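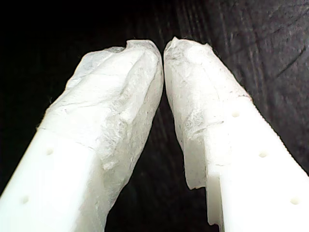 Quick one tonight, I've got bread in the oven and 4 more tabs of council planning stuff to read before bed.

So. The Skirkdale bus. They're cutting the late one. Found out from a bit of A4 taped inside the shelter, already half soaked. Last one back from Jaltwood will now leave before most people have finished work, never mind had their tea.

I moved out here because of that bus. Well - the rent, and the bus. Don't drive, never have, failed twice in my twenties and then the money ran out. Sold the idea to my mum on the strength of the timetable. "It runs till gone ten, mum." Ha.

Went round to Zlata's and she'd already written her letter, two sides, very fierce. She does evening shifts at the care home and her choice now is a taxi or a walk down the unlit bit past the quarry. A taxi is more than she earns in the last hour of the shift. She put that in the letter and I think its the best line in it.
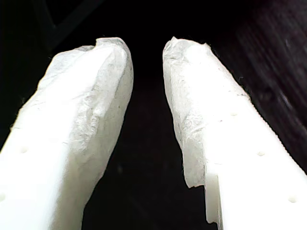 Anyway the petition. We've got 700 names and want 1000 before it goes in. Tibor Mészáros has a sheet on the counter at the shop, and there's another in the library if it's open when you go past (good luck). You don't have to live in Skirkdale to sign, you just have to use the route. Put your postcode in properly, the last lot got knocked back over postcodes.

The company says the late run is carrying hardly anyone. Maybe in February. I was on it last week and stood all the way to the church with a bag of compost on my foot. Also they moved it by twenty minutes last November so it misses the train, and then wonder where everyone went??

Uliana reckons we should ask for a smaller bus instead of arguing over the big one. A minibus would do. I came round to that by the second cup of tea. Some people on the village page are dead against, say it's giving in. I'd rather be in a minibus then on the verge with a torch.
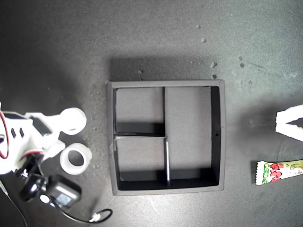 *Aisyah Sembiring*

Two more things and then I really must get that loaf out.

There's a meeting upstairs at the Fikia, 04/06/2019, half seven. The room holds 60, so come early if you want a chair. Someone from the bus company has been asked, no reply yet. Bring your worst story, keep it short.

And if you're driving back from Jaltwood of an evening and have a spare seat, Yurii Prokopenko is putting together a lift list. His number's on the shop door, under the lost cat.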